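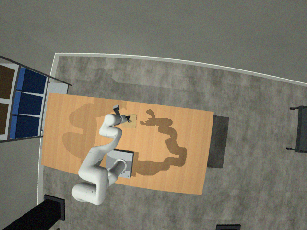 From: Idrisa Odera
To: tufa-users
Date: May 12, 2025
Subject: Re: [tufa-users] Duplicate entries after merging two catalogues

Kuldeep Shukla wrote:

> We merged the Trernotine branch catalogue into the main one in March.
> The import log reports 1,973 records read and no errors. Since then a
> title search often returns the same book twice, once with a full
> record and once with a short one. The ISBNs look identical to me.
> I ran the duplicate finder and it found nothing. Is the index broken,
> or do I need to import again?
>
> Kuldeep

The index is probably fine. Please don't import again yet, as a second run will add a third copy of anything that failed to match.

The duplicate finder compares the ISBN field as stored text. If the branch records were exported from Brillura, the field usually carries a trailing space, and sometimes the binding in brackets as well, e.g. "(pbk.)". Neither shows in the list view. Open one of the short records in the raw editor and put the cursor at the end of the line.

Hyphens cause the same trouble. So do older records with a ten-digit ISBN where the main catalogue has the thirteen-digit form – stripping characters won't help with those, and they need converting first.

What I would do:

1. Back up the catalogue.
2. Run the normalise job on the ISBN field only, with the dry run box ticked.
3. Read the output. It stops at 1,000 lines unless you raise the limit in the job settings.
4. Run it again with the box cleared, then rebuild the index.
5. Run the duplicate finder with the match level set to 2.

Do not let it merge automatically. When both records have copies attached, it keeps the older record and drops the local notes from the other. Hamdia Araya reported this on the list and as far as I know it is still open.

Books without an ISBN will have to be matched on title and date. Ximena has a saved query for that from the Fuvotside merge and may be willing to post it.

Which version are you on? The normalise job is missing from anything before 11.

Idrisa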